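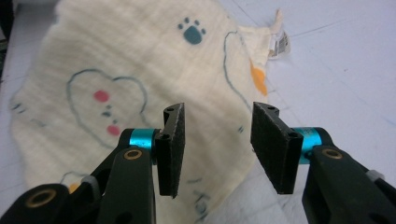 Brellard Nursery Linens
Incoming Cloth Checklist, Printed Muslin
Filled in by: Decha Kaewkla
Date: 8 Mar 2024
Supplier: Boonyarit
Lot: cream muslin, animal print
Pieces received: 174

How to fill this in: mark each line OK, FIX or REJECT. Write a comment whenever the mark is anything other than OK. Comments on OK lines are allowed, and I have abused this.

SECTION A. BEFORE YOU TOUCH ANYTHING

A1. Hands washed, dried, no lotion.
OK. Muslin picks up hand cream as though it had been waiting for it all its life.

A2. Rings, bracelets and watches off.
OK. The weave is open enough to catch on a hangnail. Whoever wore the charm bracelet during the May lot last year knows what they did, and so does the cloth, which is now a dust rag with a very long loose thread.

A3. Inspection table wiped and dry, no pens without caps.
OK. Grid lines on the table are getting faint. They still work for squaring up a hem if you lean in. Scuffs do not come off and I have stopped trying. If it's a scuff, leave it. If it's a crumb, I would like to know why.

A4. Lights on, blinds down.
FIX. The blind on the left comes down to a point of its own choosing. Direct sun makes cream cloth look clean and everything else look guilty. I used the desk lamp for the dark end of the table.

A5. Scissors, seam ripper and pins accounted for and listed on the tool card.
OK. Card signed at start and again at finish. If the two don't match, the whole lot gets opened up again, cloth by cloth, until they do. This is the one line on the form I have no jokes about.

SECTION B. THE CLOTH ITSELF

B1. Lay the cloth out flat, print side up, and smooth by hand only.
OK. "Flat" is a generous word for crinkled muslin. It lies down the way a toddler lies down. Smooth it enough to see into the folds and move on. Do not iron a cloth before inspecting it, because an ironed cloth hides a pulled thread very well until the first wash.

B2. Holes, thin spots, pulled threads. Hold up to the light once each way.
FIX on some, REJECT on a few. Most of the trouble is single pulls close to the hem, which can be eased back with a blunt needle. Anything you can put a fingertip through is a reject. Anything you can put a fingertip through after pushing quite hard is also a reject, and please don't push quite hard.

B3. Loops or loose threads long enough to wrap around a small finger or toe.
FIX. Check the back as well as the front. Trim to the surface and check again after a tug. A thread that keeps coming when you pull it isn't a loose thread, it's the hem, and you should stop pulling.

B4. Hem stitched all the way around, corners closed.
OK. Corners on this lot are better than the last one. Somebody at Boonyarit has either been trained or replaced. On the last lot you could have kept change in them.

B5. Smell.
OK. Smells of cloth. Any chemical, oily or musty smell goes straight to REJECT and into a closed bag, along with the piece above and below it in the stack. Perfume counts as a smell. We had a long discussion with Usik about "fresh linen" scent on linen, and I will not be reopening it.

B6. Foreign matter caught in the folds: pins, staples, grit, plastic fasteners, hair.
FIX. Fold by fold, with the flat of the hand, then shake over the table. Soft gauzy cloth can hide a tag fastener better than I can hide my opinion of tag fasteners. Found several of the clear plastic kind near the care labels. They are nearly invisible and they scratch. All removed, jar kept as evidence for Boonyarit.

SECTION C. THE PRINT

C1. Print matches the approved sheet for this design.
OK. Heart-shaped animal face with the pink cheeks, paw print, the orange patch, lettering in the blue-gray. The sheet calls the face "Friend 1." I have heard it called a bear, a cat and, from a grown adult, a potato. The supplier has not been asked to settle it and I would rather they weren't.

C2. Colors even, no smears, no doubled outlines.
OK with comment. The line work is meant to look hand-drawn, so a wobble is allowed. A second outline sitting a little to one side of the first is a slipped screen and is not allowed, even if it looks charming. Two of us disagreed over one piece and it went into the FIX pile out of cowardice.

C3. Face details present and in the right place.
OK. The eyes, nose and mouth on this design are very small dots, and a missing dot changes the mood of the whole animal. Check each face against the sheet. One piece had a stray speck high on a cheek, which gave it a beauty mark and a certain confidence. Reject all the same.

C4. Rub test. White cotton, damp, ten firm strokes over the darkest color.
OK. The teal-blue is the one to rub. It left nothing I could see. Orange did leave a trace on one sample piece, so I pulled the neighbors and rubbed them as well. They were fine. The offender has been set aside for the wash test in D3.

C5. Print surface soft, no stiff or cracking patches.
OK. Rub the printed part between finger and thumb, then against the inside of your wrist. If you'd complain about it in a shirt, a person with brand-new skin will complain about it too, and louder.

C6. Lettering sharp and spelled as on the sheet.
OK. Read every word. Yes, every word, every piece. We all remember the Zikano blankets.

SECTION D. LABELS AND WASHING

D1. Care label present and sewn in on one side only, with nothing sharp at the corners.
FIX. Labels are there. On a good number of pieces the corners of the label have been heat-cut and come up scratchy. These get trimmed and rounded by hand, which is a job that lets you think about your life. I have asked for soft-cut labels on the next order. I asked on the last order as well.

D2. Label text readable: fiber content, wash temperature, country of origin, batch code.
OK. The print is tiny. I used the magnifier and then, for a second opinion, the larger magnifier. Readable by the letter of the form. Anyone hoping to read it at night with one hand free will be washing by instinct.

D3. Wash test. Wash and dry sample pieces from the lot as the label says. Measure before and after.
OK. Twenty-five pieces washed (that's the 25 from the middle of the stack, see the sheet clipped behind). Shrinkage within our limit. They came out of the dryer so crinkled that measuring them needed two people and some patience with each other. Put weights on the corners before reading the tape. Do not use coffee mugs as weights. There was no accident this time, I'm only looking ahead.

D4. Hems and label seams still sound after washing.
OK. One hem opened up for the width of a thumb. Restitched, and logged as ours so that it doesn't go back on the shelf as theirs.

D5. Strength of label seam. Pull firmly for a slow count of 4.
OK. Firmly means firmly. It doesn't mean with one foot against the table. A baby will find the label before it finds the face, the paw or anything else the designer spent a week on, and it will go directly into the mouth.

SECTION E. PACKING AND WHAT GOES WITH IT

E1. Folded dry, print facing out, label tucked inside.
OK. If the cloth feels even slightly cool against the cheek, it goes back on the rack. Damp muslin in a sealed bag makes its own weather.

E2. Paper band only. No pins, clips, ribbon or elastic.
OK. The sales side has asked again about ribbon. The answer is still in this box and it is still no.

E3. Safety card enclosed, right way up, current version.
FIX. Found old cards in the box by the door. The old card says "use as a light cover," which could be read as a cover for a sleeping baby's face, or for a stroller on a warm day. The current card says to keep loose cloths out of the crib during sleep, and not to drape one over a stroller or car seat. All old cards recycled. If you find another stack of them, do not use it up "so as not to waste it."

E4. Outer bag has air holes and printed warning.
OK. Both present. Poke a finger at the holes to be sure they were punched through, as on the Usik bags they were mostly decorative.

E5. Tool card signed, table cleared, jar of fasteners labeled.
OK. Scissors, ripper, pins all back. The jar label says what it is in large letters after someone took it for glitter.

RESULT
Received: 174
Passed at first look: 137
The remaining pieces are split between the FIX tray (blue lid) and the REJECT bag (tied, red tape). Fixed pieces go through sections B and D again from the top before they join the others. Please don't rescue things from the REJECT bag for the kitchen. I can see the kitchen from my chair.

COMMENTS FOR THE NEXT PERSON

The blind in A4 needs a cord, and a word with whoever ties the cord.

Magnifier bulb is on its way out. Spare is in the second drawer, under the takeout menus.

Boonyarit to be written to about label corners and plastic fasteners. Draft is in the folder. I have taken out the second paragraph, and would ask that it not be put back in.

The orange sample from C4 came through its wash with no further trace. I've kept it in an envelope at the back of the file and want it rubbed once more before the next order in this print is approved.

Signed: D. Kaewkla
Second check: initials still needed on D5 and E3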